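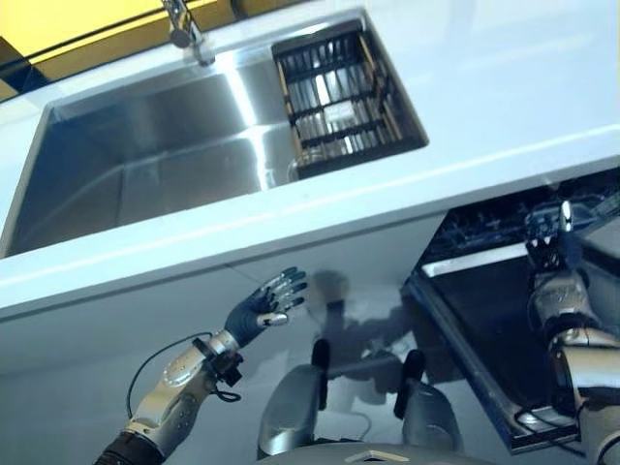

*Fig. 1. Sink, rack insert and dishwasher, door lowered.*

## 3. Sink rack and dishwasher

Covers the Giveck rack insert (black slats, tan edge rails) and the dishwasher next to the sink. Tap and waste are in section 2. Read the cautions first, they're short.

Last changed January 15, 2024, Ifeanyi Dauda, Coughlan lettings office.

### 3.1 Before you start

- Rack insert out of its box, film off both rails.
- Clean dry cloth. Not the scourer.
- Sink empty, nothing left under where the rack goes. Teaspoons get trapped down there.

**Caution:** the dishwasher door is a trip hazard when it's down. Never stand or lean on it. Keep small children out of the kitchen while it's open.

### 3.2 Fitting the rack

1. Wipe the rim of the sink. Grit under the rails will scratch the steel.
2. Hold the rack by the rails, one hand each side. Not by the slats.
3. Lower it across the sink opening until both rails are sitting on the rim.
4. Press each corner. If it rocks, lift, turn it end for end, try again.
5. Slide it away from the tap. You want room to get a pan under the spout with the rack still in place.

**Note:** the rack takes plates, bowls, mugs. Not the big casserole. Load limit is on the Giveck leaflet, in the drawer with the others.

**Caution:** no hot pans straight off the hob, the rails mark. Use the trivet.

### 3.3 Loading the dishwasher

1. Lower the door all the way. Don't let it drop the last bit.
2. Scrape plates into the food bin. No need to rinse unless it's egg or porridge.
3. Bottom rack first: dinner plates, pans, the oval plates if they're going in with the big stuff.
4. Push the bottom rack right back before you touch the top one.
5. Top rack: mugs, glasses, small plates, all tilted so water runs off.
6. Spin the spray arm by hand. If it catches on somthing, move it.
7. Tablet in, flap shut, door up. Listen for the click.

**Note:** everyday programme is 49 minutes. Don't use the quick one for a full load, it leaves bits.

### 3.4 Unloading

Wait 20 minutes after the programme ends. Plates are too hot before that and everything comes out wetter.

1. Door down, bottom rack out, empty it first. Water sits in the mug bases up top and will drip on your clean plates otherwise.
2. Push the bottom rack back in.
3. Pull the top rack out partway. Far enough to reach the back row, no further.
4. Take plates out one at a time. Both hands for the oval ones if your hands are damp, they're slippy.
5. Anything still wet goes on the sink rack, on its edge, in the slots. Leave a gap between plates.
6. Mugs upside down at the end nearest you.

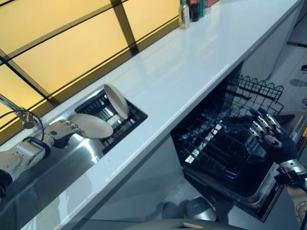 7. Leave them until properly dry, then cupboard. Beige plates are the Nistico set and live together, lower shelf, left of the hob. Please don't split them up, we can't get replacements in that colour any more.
8. Top rack back in. Check the filter while the door's down, lift out, rinse, twist back.
9. Door left ajar for a while if nobody's using the kitchen. Otherwise shut it.

**Caution:** don't pull both racks out together with a full load. The whole machine can tip forward.

**Note:** bottles along the back of the worktop stay by the window. Don't park them on the rack, they fall through or fall over.

### 3.5 Cleaning the rack

Every 3 days if the kitchen's in regular use, otherwise at changeover.

1. Lift out, shake over the sink.
2. Warm water, drop of washing-up liquid, soft brush along the slats.
3. Rails: wipe and dry straight away. No soaking, no bleach.
4. Dry the rim of the sink before the rack goes back.

The Lollivus descaler under the sink is for the tap and the steel only. Keep it off the rails, and wipe up any drips on the white worktop at once.

### 3.6 If something's wrong

- **Rack rocks after turning it round.** A foot's missing. 2 spares in the drawer, push-fit.
- **Door won't click shut.** Top rack isn't fully home, or a handle's sticking out at the front.
- **Plates come out gritty.** Filter. Then check the spray arm turns. Then salt.
- **Water in the bottom of the tub.** A little is normal. If it covers the filter, stop, dont run it again, ring the office.

Salt and rinse aid were last topped up in April. Refill steps are in section 4.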